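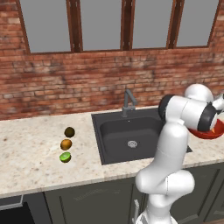
Section 5. Setting Up Your First Kitchen Session in Wilia

Welcome back! If you've come straight from Section 4, you should have Wilia installed, your license key entered, and the little Feltstead logo sitting in the corner of the main window. Now we get to the fun part, which is putting an arm in a kitchen and asking it to pick something up. Pour yourself a coffee, because the first load can take a while on an older computer (the later ones are much quicker, we promise).

Before you start

Close any other program that leans heavily on your graphics card. You'll also want 11 GB of free disk space for the Estthorpe kitchen pack, which holds the counters, sinks, cabinets, fruit and bowls used in this section.

Loading the kitchen

1. Open the Library tab and choose Estthorpe, then Kitchens.

2. Pick a layout with a sink and a clear stretch of counter. For your first try we like the brick wall layout with the pale stone countertop, since a dark sink and a red bowl both stand out nicely against it.

3. Click Load and wait for the status bar to turn green.

Note: Plain gray window panes are normal. Outdoor backdrops are a separate download, and the arm doesn't need them.

Placing the arm

4. Drag the arm from the Robots tray and drop it on the floor in front of the lower cabinets. It will snap into place.

5. Set Base Clearance to 30 cm, so the elbow has room to swing out over the edge of the counter.

6. Press Home. Watch the whole move once from the side view before you go on.

Caution: Never press Home while the gripper is holding something. The arm takes the shortest path it can find, and that path may go straight through the faucet.

Picking up the bowl

7. Add a bowl and a few pieces of fruit from the Objects tray. Keep the fruit on the far side of the sink from the bowl for now, and leave a little space between the pieces.

8. Select the bowl, choose Grasp, and click on its rim. Rim grasps are the most forgiving kind while you're learning.

9. Set Speed to 5 and press Run.

10. Once the bowl is clear of the counter, press Hold. A slight tilt is fine. If it keeps slipping, raise Grip Force one step at a time and try again, but please don't go past 140, or the bowl may pop right out of the fingers.

11. Choose Save Session and give it a name you'll recognize next week.

Note: If you use the Sönmez hand controller, do steps 8 and 9 with the trigger half pressed. Dima Sabbagh on our support desk has written a friendly page on trigger settings, and you'll find it under Help, Controllers.

Section 6 picks up from your saved session and moves the bowl over to the fruit.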